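Hukesgate Rooms – Room Safety Checklist
Ground floor, room 2
Checked by: Lurdes Aguiar
Date: 19/04/2021
Copy to: Américo Seixas

Mark each line OK, Action or N/A. Put the comment under the line it belongs to. Anything marked Action stays on the sheet until it has been signed off.

Lighting

1. Ceiling lights working, no flicker – OK
Fluorescent tube nearest the door was replaced in January. Spare tubes are in the Cindach cupboard, top shelf.

2. Light switches fixed and undamaged – OK
The plate by the door had a loose screw. Tightened during the check.

3. Emergency light test – Action
Came on, but went out before the end of the test. Battery to be ordered from Nevance.

Floor

4. Boards level, no raised edges or splinters – OK
One board near the radiator creaks but does not move. Left as it is.

5. Floor clean, nothing spilt – OK

6. Mats flat – N/A
Mat taken up last winter and not put back.

Cables and equipment

7. Cables clear of walking routes – Action
The black cables by the metal framework are in a tangle and need sorting into separate runs. Tie them back and keep them on the framework side of the room. Américo has the ties.

8. Plugs and leads free from damage – OK
Checked the ones I could reach. The rest to be looked at when item 7 is done.

9. Metal framework stable – OK
Pushed at shoulder height from two sides, no movement. Do not hang coats or bags on it.

10. Extension leads not joined end to end – OK

Comment on items 7 to 10: look down at floor level as well as along the top. Loose sleeves and collars should be kept clear when leaning over equipment.
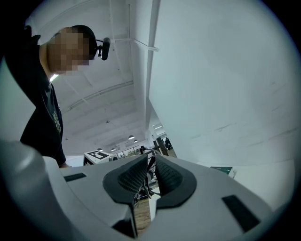
Doors and exits

11. Main door opens fully – OK
The closer is a bit fierce. Américo to slow it down.

12. Fire exit clear inside and out – OK
Bins had been left outside on the last visit. Moved since.

13. Exit sign readable from the far wall – OK

Heating and windows

14. Radiator not covered – OK

15. Windows open and lock – Action
Left-hand catch sticks. Cunha quoted 135 for a new catch and fitting, or 168 with both catches changed. I would do both – the other one is going the same way.

First aid

16. Box full and in date – Action
Plasters low, one eye wash out of date. Order reference 76.

Signed: L. Aguiar
Items 3, 7, 15 and 16 carried forward to the next sheet.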